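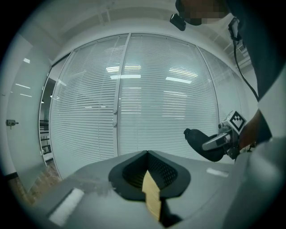 When will the club's brick display open to the public this year? In August, with doors at 10.30am on both days of the show, and members let in from 8am to set up.

Minutes of the Display Meeting
Held in the upstairs room, Eshun Hall, 7.30pm

In the chair: Comfort Abubakari

1. Minutes of the last meeting
Agreed, with one correction. The harbour layout was lent by the Rullell group and should not have been listed as ours.

2. Matters arising
The spare baseplates have come back from the school. Three are warped and will be used under scenery only. The missing box of grey slopes has still not been found. Members were asked to look at home again.

3. Main layout
The theme stays as agreed, a snowbound moon base with a landing field in front. Comfort showed the plan on paper. The hangar goes at the left end, the mining works in the middle and the ice canyon at the right. There was a long discussion about whether the monorail should run through the canyon or over it. Over was preferred by most, as the track can then be reached if a train comes off. The tunnel already built for the canyon will be kept and used as a cave.

It was asked whether ships from the films could go on the landing field alongside members' own designs. Agreed that they can, but at the back, and no more than two per member. Minifigures may be mixed as people like.

All modules must sit at the standard height and have the connecting pins on the short sides. Last year several did not – the join by the hangar had to be packed with card.

4. Mosaic
The visitor mosaic will be the astronaut's helmet. It needs 2,928 plates of one stud each, nearly all in white, black and two blues. We have enough white and black. The darker blue is short and Comfort will order more from Emik. If Emik are out of stock the background will be changed to the lighter blue.

Visitors will fill in one small square each from a printed card, as before. The cards need reprinting because the old ones had two squares with the same number.

5. Photographs
Complaints were made about last year's pictures on the website, which were mostly taken from above and made the models look flat. Agreed to take this year's from minifigure level during setting up, before the barriers go in. Group shots of each member's figures will go up on the blog one at a time through the winter. Please send captions with them, and say who built what.

6. Tables and barriers
Javelen will hire us 30 tables at the same price as last year. They will deliver to the side door. The rope barriers are ours but two of the posts need new feet.
Sheets for covering the tables were discussed. White ones show the dirt – dark blue was agreed.

7. Sales table
Spare figures and part-built sets may be sold on the second day only. Sellers to price their own items and take home whatever is left. Sets sold as complete must have been checked against the instructions.

8. Any other business
The Rullell group have asked us to bring something to their winter show. To be decided once we know who is free. Small dioramas would suit their room better than the big layout.
A request for a Technic evening was put off to the next meeting.

Actions
Comfort: order blue plates, confirm tables with Javelen, reprint mosaic cards.
All: check for grey slopes, send module sizes to Comfort before the next meeting.

Meeting closed 9.10pm.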